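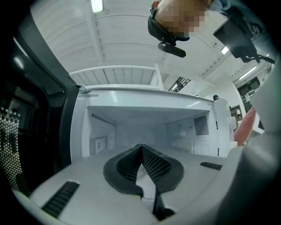
Lurkton Technical Program
Robot Cells: Setup and Upkeep
Handout 7: The Hand-Held Gripper Station
Revised Tuesday, February 14, 2023

Scope

This handout covers one machine, the hand-held gripper at the Ruselside bench, from power-up to end-of-shift checks. The arm that uses the same finger type is covered in Handout 8. Read the section on finger pads before the lab. The rest can be read at the bench.

1. Parts

The gripper has a rigid body, a drive inside it, two fingers that close toward each other, and a wide-angle camera that looks along them. The fingers are soft and bend around whatever they close on. The body has ventilation slots, which must stay open. Do not tape over them, and do not rest the tool on a cloth between runs.

The finger pads are perforated on the inner face. The holes let the pad flex and also collect crumbs, lint and grease. Most grip faults logged at this station trace back to dirty or torn pads.

2. Setup before a run

Remove the tool from its stand with the drive off. Check both pads for tears at the root, where the pad narrows into the stem. A tear shorter than 2 mm is noted in the log. Anything longer means the pad is replaced.

Switch on and wait for the status light to hold steady. Open and close the fingers five times with nothing between them. They should meet along the full center line. If they meet at the tips first, go to section 4.

Wipe the lens with a dry lens cloth. Set exposure with the tool pointed at the work, not at the ceiling. White appliances under fluorescent fixtures will push the automatic setting too dark, and the pads then lose all detail. Lock the exposure once the pad holes can be told apart on the monitor.

Head-mounted equipment is fitted after the tool is set up. Tighten the band until it does not shift when the operator looks down.

3. Working in and around an enclosure

Microwave ovens, cabinets and drawers are treated alike. The oven at the bench is unplugged for all exercises.

Open the door fully before the tool goes in. A half-open door swings back against the body and knocks the camera out of line. Approach along the middle of the opening. Keep the forearm behind the tool so that the sleeve stays clear of the vents. Loose cuffs are rolled up or taped.

Interior walls reflect light from the room. If glare appears on the back wall, change the angle of the tool a little before touching the exposure.

4. Finger alignment

Drive off. Loosen both stem screws a quarter turn. Close the fingers by hand on the 26 mm gauge block, press the pads flat, and tighten the screws in turn, left then right. Repeat the five-cycle check. If the tips still meet first, the stem is bent and the tool goes to Mwakyusa stores for exchange.

5. Service intervals

Pads: wash in warm water and mild soap every 52 runs. Air dry. No solvents.
Vents: brush out weekly with the drive off.
Stem screws: check every Monday.
Drive: exchange at 2,514 cycles on the counter. The Flallbridge units use a different counter and are not covered here.

6. Log entries

Write the tool number, the cycle count and the fault. "Grip bad" is not an entry. "Left pad torn at root, 4 mm" is.

Lab preparation

Bring a lens cloth. Be able to do section 4 without the handout.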